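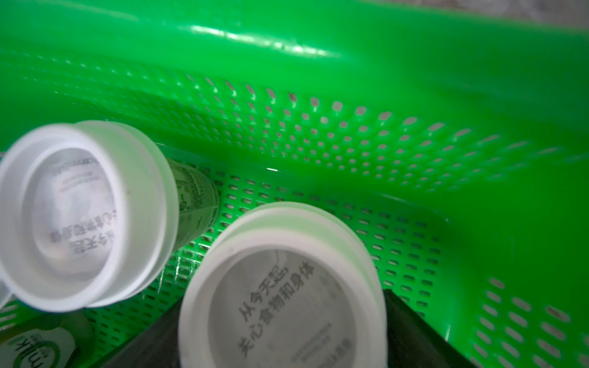
Ivana Lucero wrote to ask whether a container lying on its side should get the same label as one standing up, if both have gone into the basket. They get the same container label and a different pose label. The rest of her questions led to most of the changes in version 2, and this README has been rewritten to match.

Peltby Basket Set, version 2

Peltby is a collection of images and written annotations of small lidded containers, a basket, and the floor area they share. The subject is packing and unpacking: what is in the basket, what is next to it, how each container is lying, and which part of the lid or label can be read. It was put together for people who work on describing household and pantry objects that look nearly alike.

The annotations are the main part of the release. There are 300 arrangements, each with its own record.

Contents

images/ holds the image files, grouped by arrangement
records/ holds one text record per arrangement
lids/ holds the transcriptions of lid and label text
splits/ holds the lists for training, checking and testing
CHANGES is the change list
LICENSE is the license

Image files in the same group show the same arrangement. They may differ in distance and angle, so a lid that is easy to read in one file may be too blurred or too slanted in another. Read the whole group before deciding that something is missing from a record.

Objects

Containers. White lids, printed. The lid text is Chinese, a slogan about caring for food and body starting today, and on some lids the word "Oatmilk" can be read with it. The bodies have printed labels, some with green on them. Annotators in the first round called these bottles, jars or cups depending on the angle they were looking from, and the three words were mixed freely within a single record. Version 2 uses "container" everywhere. If your own work needs the finer words, the original word is kept in the field first_name.

Basket. Bright green plastic with perforated sides. The shape of the holes is not annotated. Annotators disagreed about it too often, and the holes look different depending on how steeply you see the wall.

Surroundings. The floor has a gray marble pattern with veining. The walls have a terrazzo pattern with chips of several colors. Neither is an object in the records, but both are named in the background field, which matters for the reason given under Known problems.

Other items. Anything else standing on the floor is written into the field other_items in free text.

Record fields

arrangement: a number, unique in the release
container_list: one line for each container that can be told apart
where: in_basket, on_floor, on_rim, unclear
pose: upright, on_side, upside_down, unclear
lid_text: readable, partly_readable, not_readable
label_side: facing, turned_away, covered, unclear
touching: the line numbers of any other containers it touches
basket_pose: level, tilted, on_side, unclear
background: free text
other_items: free text
first_name: the word used in the first round
note: free text, often empty

A record can have up to 14 lines in container_list. Empty lists are allowed and mean that no container was marked for that arrangement.

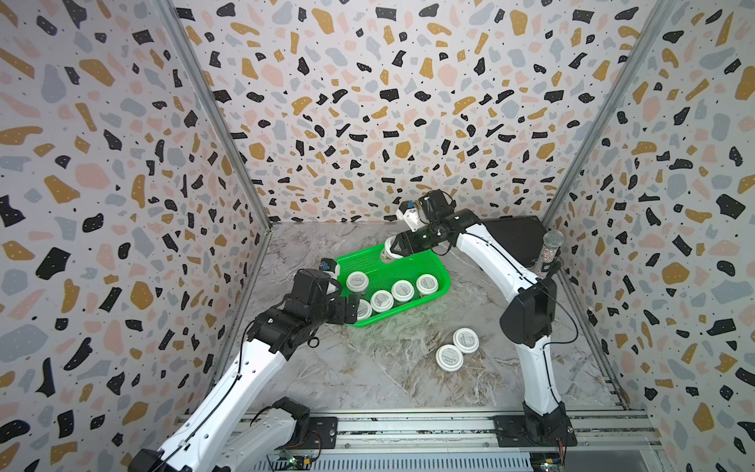
The value on_rim is only for a container resting on the basket's edge with part of it inside and part outside. Leaning against the outer wall is on_floor. Leaning against the inner wall is in_basket, even if the lid sticks up higher than the rim. In version 1 these were all entered as on_rim by one annotator and as in_basket by the others, and the first batch had to be redone.

Pose was harder. Seen from straight overhead, an upright container is little more than its lid, and a container leaning a short way over looks almost the same. The rule is to use upright only when the side of the body can be seen or when the lid looks evenly round. Otherwise use unclear. Please do not "fix" these to upright in your copy and then report scores against ours.

How the records were made

Each arrangement was annotated twice by different people working from the same image group. Where the two versions matched, the record was kept. Where they differed, the two annotators talked it over and entered one agreed version. If they still disagreed, the value became unclear and a note was added.

Lid text was transcribed separately by readers of Chinese. They typed only what could be read in the image itself, so a lid with half of the slogan showing has half of the slogan in its file. Mirrored or rotated text was typed in normal reading order, with the rotation noted on the second line. English translations are in the third line and are there for convenience.

The seven splits in splits/ were made by arrangement number. No arrangement appears in both training and test.

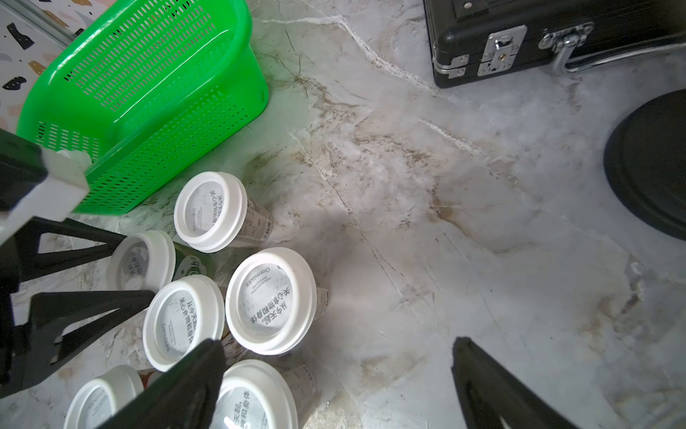
Figure 3. Green basket, white-lidded containers and a black case on the marble-patterned floor.

Known problems

The floor and walls show up again and again. A model trained only on this set may learn the marble pattern along with the containers. We suggest mixing in other kitchens, shelves or counters before making any claim about general use.

White lids against pale floor veining were sometimes missed in the first round. We went through the records again for this in December and corrected the ones we found. There are probably more.

The field touching is weak where containers lie close together. A small gap cannot always be told from contact, and annotators were not consistent about it.

Label text on the bodies is transcribed only where whole words can be made out. Ingredient and nutrition panels were skipped.

The free text in other_items has not been cleaned up. The same item may be a "case," a "box" or a "hard case" in different records.

Changes from version 1

container replaces bottle, jar and cup
first_name added
on_rim defined and first batch redone
label_side: added the value covered
lid translations moved to their own line
Magalhães split renamed to checking_b, same arrangements
two duplicate records removed

Using the set

Cite it as Peltby Basket Set, version 2, Cernutov. If you correct records, send the arrangement number, the field, the old value and the new value, one correction per line. Corrections sent as a whole edited folder take us much longer to merge.

The older Zovalura files used a different numbering and cannot be matched to these records by number. Use the table in CHANGES.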